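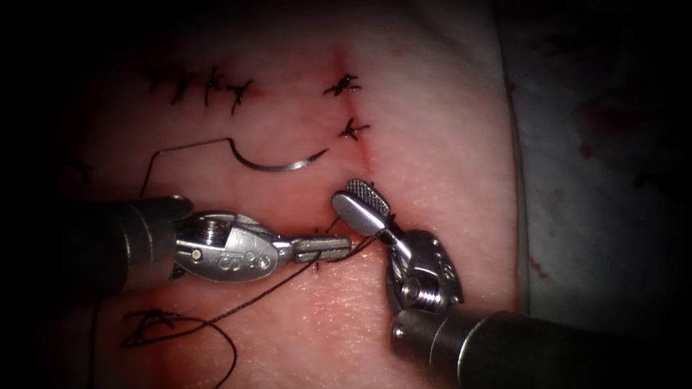
A suture pad is a block of soft material made to stand in for skin or other tissue while a person learns to close wounds. It is used in medical, dental, nursing and veterinary training, and in the practice of instrument suturing, where the needle and thread are handled entirely by jaws and never by the fingers. Most pads are pale, a choice that helps a dark thread show up clearly against the surface. The needle most often used with them is curved, and between stitches it may be laid flat on the pad with the strand still attached to its blunt end, while the jaws take hold of the thread. Pads are also called suture blocks, skin pads or practice tissue.

Construction

The simplest pads are a single slab of foam or silicone. Better ones are built in layers that imitate skin, fat and muscle, each with its own color and stiffness. A mesh is often set between the upper layers to keep the thread from pulling through when a knot is tightened. Pads without mesh tear sooner, but some teachers prefer them for beginners – a torn hole shows right away that the stitch was pulled too hard.

Silicone pads last longest and can be washed. Foam is cheaper and lighter but gives little sense of a tissue edge. Gelatin pads cut well and feel close to real tissue, though they dry out within days and have to be kept cold. Animal tissue, such as pig skin or chicken thigh, is still widely used alongside manufactured pads.

Incisions

A pad may be sold whole, to be cut by the user, or with wounds already made in it. Precut pads usually carry a mix of straight, curved and jagged cuts of different depths. The straight incision is the usual starting point. Some makers tint the cut edges red or pink so that the two sides can be told apart from the surrounding surface. Others print dots on each side of the cut to mark where the needle should enter and leave.

An incision can be closed and reopened many times. Each pass leaves a small channel, and after enough use the needle begins to follow old channels instead of making new ones. At that point the cut is considered worn out, even if the rest of the pad is sound.

Needle and thread

Suture needles come in several curves, described as parts of a circle. The three-eighths and half-circle shapes are the most common in practice kits. The thread is normally fixed into the end of the needle opposite the point, so there is no eye to catch on the tissue. Cutting needles go through silicone with less effort than round-bodied ones, which tend to drag.

Nylon and silk are the usual practice threads. Nylon is smooth and springy and needs extra throws to hold a knot. Silk is softer and lies flat. Black and dark blue are the standard colors. Thread that has passed its sterile date is often set aside for training, as a pad does not need sterile material.

Use in instrument practice

When suturing is done with long instruments, the work is divided between two sets of jaws. One drives the needle or holds the thread, and the other waits close by to receive it, help form a loop or steady the edge of the wound. The surfaces of the jaws matter. Fine teeth or a crosshatched pattern will keep a smooth strand from slipping, but too hard a grip can fray it. Learners are taught to hold the thread near the tail when tying and to avoid grasping the part that will stay in the tissue.

Common exercises include passing the needle from one instrument to the other, placing single interrupted stitches, running a continuous stitch along the full length of a cut, and tying square knots. A course at the Prandari training center in Gernville uses a set of 11 exercises, done in a fixed order on the same type of pad. Its students place 300 stitches before moving on to animal tissue, and are given 60 minutes for each practice period.

Stitches are judged by their spacing, by the distance from the cut edge on each side, and by how well the edges meet. Gaping, overlapping and puckering are all marked as faults.

Care and storage

Silicone pads are washed in warm water with mild soap and dried before being put away. A light dusting of talc or cornstarch takes away the tacky feel that new silicone often has. Loose ends of thread should be pulled out after each use, and needles go in a sharps container.

Pads are stored flat and out of direct sunlight. Stacking them without a sheet of paper in between can cause the surfaces to stick together.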